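Village laundry in Nemgate stays open until December
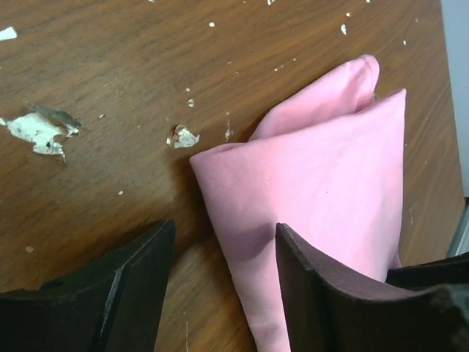 2 min read

25 August 2026

The small public laundry on the main street of Nemgate will not close at the end of summer, as it was planned before. The owner, Darlene Bélanger, told customers this week that she has signed a new rent agreement, and the doors will stay open at least until December.

The laundry was opened by her father, Normand Bélanger, and it is the only one in the village. The nearest other place is in Clultemer, and the bus there takes 61 minutes. For people without a car this is half of the day gone, with heavy bags.

In spring the rent was going to rise, and Mrs. Bélanger said she could not pay it. A letter asking for more time was signed by 159 residents. Urs Ammann, who owns the building, read it and agreed to keep the old price for the rest of the year.

"I did not want an empty shop under my own apartment," said Mr. Ammann. "But in the new year we must talk again."

Some things will change. From next month the laundry will close two hours earlier in the evening, and the folding service for tablecloths, towels and baby blankets must be ordered one day before. The price of a normal wash stays the same. The big dryer, which was out of order since June, has a new motor.

Liette Beaudoin has brought her washing there since she moved to the village. She is happy about the news, but not about the hours. "I finish work late," she said. "I will have to ask my neighbor to take my bag."

Mrs. Bélanger is also looking for a person to help in the mornings. The work is 90 hours a month, and experience is not needed. Those who are interested can ask at the counter.

Contact the newsroom | © 2026 Nemgate local news | Back to top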